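Cimier 100 Acoustic Ceiling Baffle

Suspended baffle for open-plan offices, libraries and mixed-use interiors. Core of pressed wool felt, 100 mm deep, supplied in lengths of 897 and 970 mm. Edges are square cut. Finish: Lobo gray or natural.
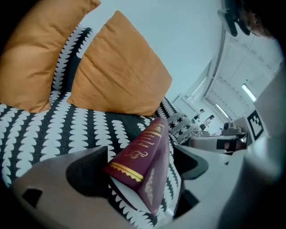 Burgundy cover with gold script lettering.

Each baffle hangs from two steel cables, adjustable on site. Allow 3 mm between adjoining ends. Not suitable for exterior soffits or wet rooms.

Drawings and section details are available from Dinesh Gounder at Trelia. Data sheet revised February 2020.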